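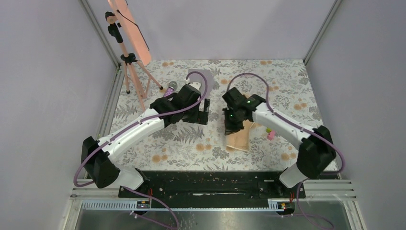

924 demos and the flowered cloth: worth it?

stendari_fan
Bench as it stands in February. Two arms, both teleoperated, new clutter each session. We're at 924 episodes and the Benico policy still misses the tray in 17 of our test runs. Plan is 400 more.

gantry_moth
More of the same won't fix that. Three plain walls and one printed sheet, so it's learning your tablecloth. Swap the cloth before you record anything else.

kelp04
Disagree. A busy print is harder than bare white. I'd look at the operators first. Ours in Stostdale had 2 people with opposite habits and the policy averaged them into mush.

gantry_moth
Harder, sure, but it's the same harder every time.

stendari_fan
Two operators here too. I can split the set by operator tonight.

kelp04
Do that, and post the misses as well as the good runs. I've seen enough highlight reels.

gantry_moth
Still say change the cloth.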